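Ticket 200: left gripper slips on paper cups
Opened by: Iddrisu Nyarko
Status: open
Priority: 3

March 5, 2018
Swapped the finger pads on the left hand-held gripper as Mamta suggested. She reckons the old ones had gone shiny and that's why cups creep when you tilt them. I'm not convinced. The right gripper has pads from the same bag and has never dropped anything.

Tried it on a paper cup turned upside down, pads on either side, trigger pulled until the fingers stopped. I don't want to call it fixed on the strength of one grab at home.
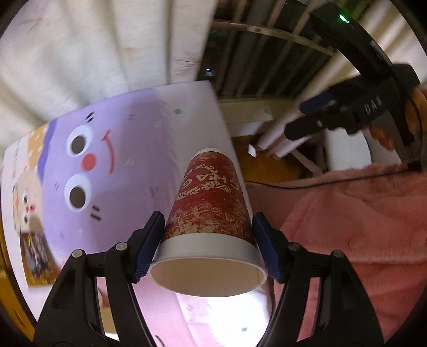

Jussara thinks it's the spring and wants to order a stiffer one from Sidano. Maybe. The last stiffer spring we bought made the trigger so heavy that Sena gave up after 2 goes, and it still slipped - only now with a sore hand as well.

My own bet is the screws at the finger joints. If they back off even slightly, the fingers splay and the pads stop meeting the cup flat. No proof yet.

Reply from Mamta Dhillon
Did you clean the new pads first? They come with a greasy film on.

Reply from Iddrisu Nyarko
Wiped them, yes. I'll nip up the joint screws tonight and change nothing else. Please don't close this like you closed the last one.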